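跑了一趟Flastadthorpe:Korkum面包房开放日流水账

先说结论给赶时间的人:值得去,早点去,穿不怕沾面粉的衣服,别学我穿黑毛衣。剩下的都是啰嗦,想看的往下看。

去Flastadthorpe这件事从七月就开始念叨了。七月那次本来票都看好了,结果赶上那边路面大修,班车绕来绕去,我一看时刻表就泄了气,改去爬山了(爬山那篇还欠着,别催)。后来刷到Korkum的公告,说秋天要补一次开放日,2020年10月24日,星期六,要提前在网上登记时段,进门戴口罩,每批人不多。我当时正在地铁上,赶紧站着把表填了,选了上午第一批。填完才想起来,上午第一批意味着我得几点起床……

Korkum是什么店呢,住在那一带的人应该都熟,老街Flodgate上的面包房,前面是铺面,后面是做面包的院子,再往后还有一间放面粉的库房。主打黑麦面包、咸派,还有一种冬天才卖的姜味圆面包。我是两年前朋友带了一个他们家的黑麦面包给我,切开冻着吃了好久,越吃越上瘾,就这么惦记上了。

出发那天的天气我得多说几句,因为整个行程都被它带着跑。前一天晚上预报说有大风,后半夜转雨。我住的这边早上还好好的,天灰灰的,风有点硬,我还挺得意,伞都塞到包最底下。火车出城以后窗户上就开始横着走水了,是真的横着走!对面座位的阿姨把围巾往上拉了拉,跟我说今天海边肯定冷。我说我去看做面包。她愣了一下,说那倒是暖和。

下了火车换319路。这趟车我要表扬一下,站牌就在出站口右手边,屋檐很宽,等车不淋雨,司机还会等后面跑过来的人。车上暖气开得足,窗户全是雾,我用袖子擦出一小块来看外面,看见田、沟、一个歪着的路牌,然后又是田。快进镇子的时候司机喊了一嗓子,说Flodgate那头积水,今天不进老街,都在桥头下。一车人哎呀哎呀地叹气,又都乖乖拉拉链戴帽子。

从桥头走到老街这一段,我的伞翻了两回。第二回翻过去以后有一根骨架再也没回来,我干脆收了,缩着脖子走。路上好多店都没开门,卖渔具的贴着条子说今天休息,理发店里灯亮着但是椅子都倒扣着。鞋子进水是在过一个路口的时候,我以为那块是浅的。

然后就闻到了。拐进老街,雨那么大,那个烤面包的味道还是能飘出来,热乎乎的,带一点焦,带一点酸。我前面走着一对母女,小姑娘立刻开始跑,她妈妈在后面喊慢点慢点,其实她妈妈也走得飞快。

Korkum的门脸比我想的小。绿漆木门,玻璃上全是水汽,门口挂了一块小黑板,粉笔字被雨冲花了一半,只看得清“照常开放”几个字。就凭这四个字我就想进去抱一下写字的人。进门先洗手,再领一件白色的一次性罩衣和一顶帽子,帽子戴上以后人人都长得一样,我跟着一个大叔走了好几步才发现他是来修排水管的。

等同批的人到齐花了一会儿,有几位也被堵在桥头了。店里的人一点不着急,端了热茶出来,让大家在前厅坐着,谁的手机没电了也可以先充上。我的手机早上拍天气拍得只剩一点点电,赶紧掏线。

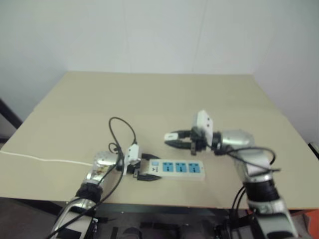
米色桌面,白色插线板

带我们参观的是一位做了很多年的面包师傅,嗓门大,爱开玩笑,说话特别快,我得竖着耳朵听。她一上来先道歉,说凌晨停过一次电,时间不长,可是面团不管你停不停电,该发还是发,所以今天有一炉的样子“有点个性”,大家等会儿不要笑。后来我们看到那一炉,确实歪得各有想法,可是后来试吃也就数那一炉被抢得最快。

第一站是面粉库。说是库,就是一间很干的老砖房,地面垫高了,袋子码在木托板上。师傅说这个地方离水近,老辈人盖房子的时候就知道要把地抬起来,所以外面街上积水,里面一点事没有。她抓了两把面粉给我们摸,一把是细的白面,一把是粗黑麦,让我们闭着眼睛说哪个是哪个。我觉得这谁摸不出来啊,结果同批有位先生就说反了,他太太笑得直拍他后背,拍出一团白烟。我的黑毛衣也是在这个时候交代的,罩衣的领口太大,面粉顺着就进去了。

库房里还有一台旧的秤,铸铁的,带砝码,现在不用了,但擦得很亮。我问能不能站上去,师傅说可以是可以,但是她会把数字念出来。我就没站。

第二站看酸种。这是我最想看的!他们的酸种养在几个大桶里,盖着布,掀开来一股又酸又甜的味道,有点像苹果放久了。师傅舀起来给我们看拉丝,说每天喂两次,天冷了喂的水要温一点,天热了就得少给。这桶东西据说从开店那年一直喂到现在,中间搬过一次家,是坐在前座上系着安全带搬过去的。有人问能不能要一点带回去自己养,她说可以,临走的时候给大家装小瓶,但是领养了要负责,养死了不许回来告诉她。

我旁边那位大姐很认真地在记笔记,水温、比例、用什么布都问。我本来也想记,后来发现手上全是面糊,就算了。下面凭印象写一点,错了别怪我:

黑麦的酸种要养得稠一点,勺子立在里面不倒才算对。
布不要洗得太香,洗衣液的味道它会吸进去。
刚从冰箱里拿出来的不要急着用,先喂一顿,等它醒过来。
表面有一层灰灰的水不要紧,搅回去就好,要是长了粉色的东西,整瓶扔。

最后一条她讲的时候表情特别严肃,前面的玩笑一个没开。

第三站是揉面和整形的屋子。暖和,真的太暖和了,我的鞋一进去就开始冒热气(夸张了,但是脚感觉是这样)。案板很长,木头的,中间磨得凹下去一块。师傅切面团不用称,一刀一个,切完了扔到秤上给我们看,差不离。她让我们每个人也来一刀,我切出来的那块她拿在手里掂了掂,没说话,往上面又补了一坨。又补了一坨。

整形我倒是还行。黑麦面团黏得要命,手得沾水,不能沾粉,沾粉外面会结一层硬皮。她教了一个动作,两只手掌立起来往中间拢,像捧水一样,拢着转,底下自己就收紧了。我转到第三圈的时候忽然找到感觉了,特别有成就感,抬头想找人看,大家都在埋头转自己的。那个小姑娘做得最好,圆滚滚一个,她妈妈那个塌成一张饼,母女俩对着两个面团笑了半天。

每个人做的都可以在上面做个记号,烤好了带走。有人划字母,有人戳小洞,我划了一条波浪线,想着纪念今天的路况。

趁着等发酵的时候参观烤炉。老炉子是砖砌的,现在只在冬天姜面包上市那阵子点火,平时用的是后来添的电炉,一层一层的,门一开热浪扑脸。师傅说凌晨停电的时候最担心的就是这个,里面正烤着一批咸派。停下来以后她们没开门,就靠余温闷着,来电了再接着烤,居然成了。她还说那一带刮大风的日子常常停电,店里备了手电、炉子边上放着蜡烛,面团照揉。“揉面又不用插电嘛。”这句我特别喜欢,记下来了。

附近的人也习惯了,越是这种天越往这儿跑。我们参观的时候前面铺子一直有人进来,推门带一阵风,然后就听见跺脚的声音,跟店里的人说哪条路淹了、哪家的棚子掀了、学校操场上的树倒没倒。我在后面听得津津有味,感觉比看新闻快多了。有位老先生穿着到大腿的胶靴走过来买了一条面包,裹在外套里抱着走了,姿势像抱猫。

店里的人还给桥头那边抢排水的工人送了两趟热咸派和汤。送的人回来全身湿透,往炉子边上一站,师傅递毛巾递得特别顺手。我问是不是每次刮风都送,她说也没有每次,看今天多烤了没有。然后旁边一个小徒弟小声说,每次都多烤。

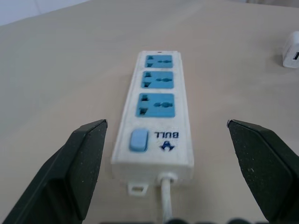
白色插线板,浅蓝色的插孔面板

好,说试吃。试吃台摆在前厅,大家摘口罩的时候要坐回自己的位子,隔得挺开,东西由店里的人一盘一盘端过来。那天端出来12样,我一样没落下。

黑麦面包不用说了,刚切的,里面还是潮潮的,抹咸黄油。我的私心推荐是放到第二天再吃,酸味会圆一些,但是当场谁忍得住。带葛缕子的那款我一般,喜欢香料的人应该会很爱,同桌的先生连吃好几片。

咸派有土豆韭葱的、有鱼的、有一款蘑菇的。鱼的那个是我心里的第一名!酥皮底下一层奶白的汁,里面的熏鱼很大块,咸得刚刚好,外面狂风暴雨的时候吃这个,整个人从胃里开始松下来。蘑菇的偏淡,但是皮最脆,就是凌晨停电闷过的那一批,师傅听见我们夸皮脆,说那以后要不要每次都拉一下闸。

甜的里面有个苹果卷,糖撒得有点凶,我喝了两杯茶才压下去。还有一种燕麦小饼,长得很不起眼,灰扑扑的,咬下去有盐粒,越嚼越香,我后来买了两袋。姜面包还没上市,但是师傅从后面拿了几个试做的出来让我们提意见,意见提完了才发现大家都没提意见,光顾着吃。我现在补一条:可以再辣一点。

自己做的面包出炉是最热闹的时候。一盘端出来,全部人围上去认记号,隔着距离伸着脖子认。我的波浪线裂成了一道大口子,从这头到那头,卖相很惊人。小姑娘那个还是最圆。说反面粉的那位先生的面包底下粘了一小块烤纸,他坚持说这是签名。

中午雨小了一点,我去隔壁Sarmiento吃饭。对,刚试吃完又去吃饭,出来玩嘛。Sarmiento是家小馆子,就在Korkum斜对面,几张桌子,菜单写在一张纸上,当天因为送货的车进不来,纸上划掉了一大半,剩下炖豆子、烤南瓜和汤。老板出来解释说鱼没到、肉也没到,只有昨天的豆子,问我们介不介意。我们几个从面包房过来的都说不介意不介意。豆子炖得非常烂,里面有番茄和一点熏辣椒粉,面包就是Korkum送过来的,免费添。汤是南瓜汤,偏甜,我加了好多胡椒。

店里当时只坐了几桌,有一桌是本地的一家人,家里停着电就出来吃,小孩在桌子底下玩。老板说早上差点就不开了,站在门口看了看水,觉得还没到台阶,那就开吧。他家的台阶有两级,水在第一级底下晃悠,我进出的时候都得迈一大步。要是你们去,靠窗那张桌子好看但是漏风,选里面靠墙的。

买东西的部分。Korkum那天有个开放日的礼盒,298一份,里面是一条黑麦、一盒燕麦小饼、一罐他们自己熬的李子酱,还有一块印着店名的茶巾。我纠结了好一阵子,觉得有点贵,后来被李子酱打动了。茶巾质量不错,厚,就是颜色很暗。不想买礼盒的单买黑麦和燕麦饼也完全够了,李子酱反正也单卖,我是付完钱才看见的(……)。酸种小瓶是送的,瓶口蒙了一块布,系着绳子,叮嘱我们路上不要拧死盖子。

回程比较狼狈。319路还是只停桥头,我左手礼盒,右手自己的裂口面包,包里是酸种,伞已经不指望了。风倒是顺着吹,走得比来的时候快。桥头那儿排水的工人坐在车斗边上喝汤,纸碗上印着Korkum的字,我冲他们挥了挥手里的面包,他们也举了举碗。等车的时候碰见那对母女,小姑娘把面包揣在大衣里面,只露出她自己一张脸,问她冷不冷,她说热。

火车上我把裂口面包掰开吃了半个。里面其实很好,气孔小小的,酸得很干净。对面坐的人一直往这边看,我就分了他一块。

几条实用的,给想去的朋友:

登记要趁早,第一批人少,后面几批听说排到街上去了,那天又下雨。
没有停车场,老街也开不进去,老老实实坐车。刮风的日子先打电话问一声319路进不进老街。
鞋!穿不怕水的鞋。
参观路上有几级台阶很陡,推婴儿车的可以跟店里说,他们会带你从院子绕。
对面粉敏感、容易打喷嚏的,库房那一站可以在门口等,不丢人,那天就有人在门口等,还多喝了一杯茶。
小朋友可以参加整形,但是烤炉那一站要大人牵着手。
想拍照的,面粉库里光线很暗,整形那间最好看,下午窗户那边会亮起来(晴天的话)。
现金和刷卡都收,Sarmiento那天刷卡机不太灵,带点现金保险。

不太满意的地方也讲两句。讲解太快了,后排听不清,口罩一戴就更听不清,希望下次能发个小册子。试吃的位子隔得远是应该的,可是端盘子的只有一个人,跑来跑去,最后面那张桌子总是最后吃到,有两样到他们那儿已经凉了。还有就是罩衣的领口,前面讲过了,我的毛衣回来洗了两遍,腋下抖一抖还是有白的。

另外有读者上次问我那一带有没有适合住一晚的地方,这回我当天来回,没住,不敢乱推荐。Flodgate往水边走有一家旅店挂着招牌,窗帘拉着,那天没开。等姜面包上市我还想再去一次,到时候住下来再跟你们讲。

酸种目前还活着,放在厨房窗台上,今天早上冒了泡。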